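Feb 15, 2019

Finally got round to sorting out the work table, which I'd been promising Tegan since November. It was getting in a state - tape marks, a sticky patch from goodness knows what, and that white top shows up every smear. Gave it a proper wipe down with the Purkuvum spray (two goes, the first just moved the muck about) and left it to dry over lunch.

Then put fresh brown paper down. I cut it off the big roll, the one marked 1000, and I'm pleased to say I only swore once. It won't lie square whatever I do, so it's gone on at a bit of a slant with some white showing down the sides and along the front. Good enough! Tegan Baxter wants it taped, I say leave it until we've seen whether it creeps.
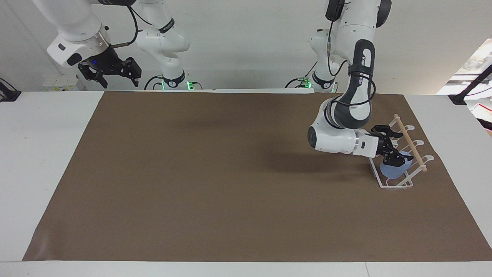
Brown paper on the table, white wire dish rack on the right.

The rack is the white wire one, and I do like it against the brown, much easier on the eyes than white on white. I'd wondered about the one from the Hinula catalogue but it's 60 cm long and would hog the whole table. Must remember to measure ours properly and write it in the front of the book, I've looked for that number three times now.

There's a little crease near one corner of the paper, at the front on the left. Tried to think what would flatten it - a warm iron through a tea towel? Might have a go on an offcut first.

Still to do: order more paper (15 m left by my reckoning), find the good scissors, ask Shevchuk about spare plates to go with the rack.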